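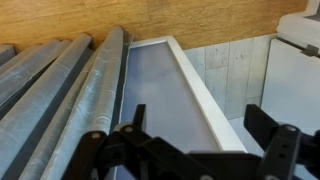
Section 4 covers workspace clearance, gripper checks and cable routing for arm cells installed in furnished rooms. It applies to every Ziseo cell commissioned under the Kunddale site rules, revision dated 12/1/23. Complete Section 3 (power and emergency stop) before starting. Clearance is checked with the jaws open, because the open jaws are the widest part of the tool. With the gripper over the white-framed tray, the left finger already reaches past the tray edge and over the gray roll next to it. Clearance must therefore be measured from the outside of each finger, and never from the gripper body.

4.1 Before you begin

You will need the cell logbook, a tape measure, the clearance gauge supplied with the Pacheco mounting kit, and a 2 mm feeler strip. Two trained persons must be present for steps 5 through 9. One operates the arm. The other stays at the emergency stop and has no other task.

CAUTION: Do not enter the marked area while the arm is enabled, even if it is standing still. An enabled arm can move without warning.

4.2 Workspace clearance

1. Put the arm in the disabled state and confirm that the status light is off.

2. Mark the outer limit of arm travel on the floor. Include the tool and any object the tool is expected to carry. Use low-tack tape on finished wood floors.

3. Remove loose items that are not part of the task from the marked area. Items that belong to the task stay where the task sheet shows them.

4. Measure the distance from the floor marking to the nearest fixed wall, door frame or cabinet. The minimum is 45 cm on any side where a person can stand. If this distance cannot be met, close off that side and record it in the logbook as a restricted side.

NOTE: A doorway inside or next to the marked area counts as an access point. It must be closed, or guarded by a sign and a barrier, whenever the arm is enabled.

5. Enable the arm at reduced speed. Move the gripper to the lowest working height on the task sheet and open the jaws fully.

6. Move the gripper slowly along each edge of the working area. Stop at every corner.

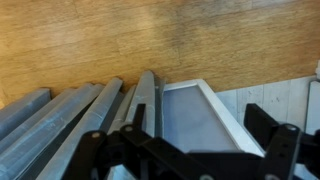 7. At each stop, check the gap between both fingers and the nearest object that is not to be picked up. Use the clearance gauge for gaps the tape measure cannot reach. Disable the arm before placing the gauge by hand.

8. If a finger passes over a neighboring object, raise the approach height until the finger clears the top of that object. Do not narrow the jaw opening to gain clearance. A narrow opening raises the chance of striking the target with a fingertip.

9. Repeat the pass at working speed with no person inside the marking. Stop the test at once if any object shifts.

CAUTION: Objects standing on edge or leaning against each other can fall when touched lightly. Treat the whole group as one object for clearance purposes.

4.3 Gripper check

Carry out this check at the start of each shift and after any contact with a fixed surface.

1. Disable the arm.

2. Inspect the finger linkages for cracks, bent plates and missing fasteners. A pivot pin that turns freely or sits above its plate must be replaced before use.

3. Close the jaws by command and insert the feeler strip between the fingertips. The strip must not pass through at any point along the contact face.

4. Clean the fingertips with a dry, lint-free cloth. Solvents are not approved for the tips.

5. Confirm that the wrist camera view is clear. Clean the lens with a lens cloth only.

6. Enter the result in the logbook. A failed check takes the cell out of service until the part has been replaced and the check repeated.

NOTE: Tip wear is measured every September during the annual inspection. Replacement tips are listed in the Dalton spare parts sheet.

4.4 Cable routing

1. Fasten cables to the arm with the supplied clips only. Adhesive tape and wire ties are not accepted on moving joints.

2. Leave enough slack at each joint for full travel in both directions. Test slack by moving one joint at a time at reduced speed.

3. Keep hanging cable out of the path of the lower links. Cable that reaches the floor must be led away from the arm and away from doorways, and covered wherever a person may step on it.

4. Gather excess cable at the wrist so that no loop hangs below the tool when the tool is at its lowest working height.

5. Where the arm works near curtains, drapes or other hanging fabric, run the full motion once at reduced speed and watch the wrist cables for snagging. Tie the fabric back if the task allows it.
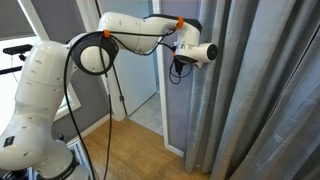

6. Record the routing with a sketch in the logbook. Any later change to the tool or the clips requires a new sketch and a repeat of steps 2 through 5.

4.5 Release for operation

The cell may be released when Sections 4.2 through 4.4 have been signed by both persons. Speed is limited to 70 percent of the rated value for the first working day after release. Form 69 must be kept with the logbook for as long as the cell remains at the same location. If the base is moved by any distance, the release is void and Section 4 must be repeated from step 1 of 4.2.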